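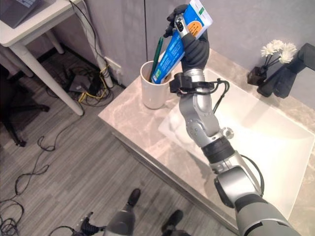
Is a plain ceramic cup an adequate toothbrush holder for a shared guest bathroom?

For one or two users, a cylindrical cup with a wide mouth is adequate, provided it is heavy enough to stay upright with a full tube of toothpaste in it. The Endby cup meets that requirement. Households of four or more should consider a divided holder.

The Endby is a white ceramic cup with a smooth matte surface. It was reviewed over 20 weeks in the guest bathroom at Gadholm House, where it stood on the stone counter beside the basin and held one toothbrush and one tube of toothpaste. Gilberto Condori, who oversees furnishings for the house, selected it to replace a wall-mounted Bruner rack whose adhesive pads had failed twice since December.

Stability was satisfactory. The cup did not tip when a tube was dropped in at an angle, and a toothbrush leaning against the rim did not shift it. The matte finish showed fewer water spots than the glazed basin next to it. Toothpaste residue came off with warm water and a soft cloth.
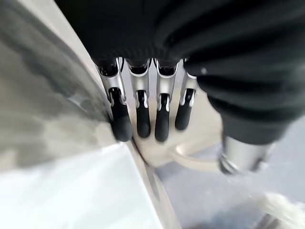 **Care and Cleaning**

The interior requires more attention than the exterior. Water collects at the bottom, and a ring forms after around 8 days if the cup is not emptied. Housekeeping staff under Teófilo Nina now rinse it at each room change and leave it inverted on a towel until dry. A bottle brush reaches the base without difficulty. Abrasive pads left faint gray marks on the matte surface and should be avoided.

The cup has no drain hole and no removable insert. The Condori model from the same supplier offers both, but it is taller, and shorter brushes sink below its rim.

**Rating:** Recommended for single and double rooms. Not recommended for family rooms.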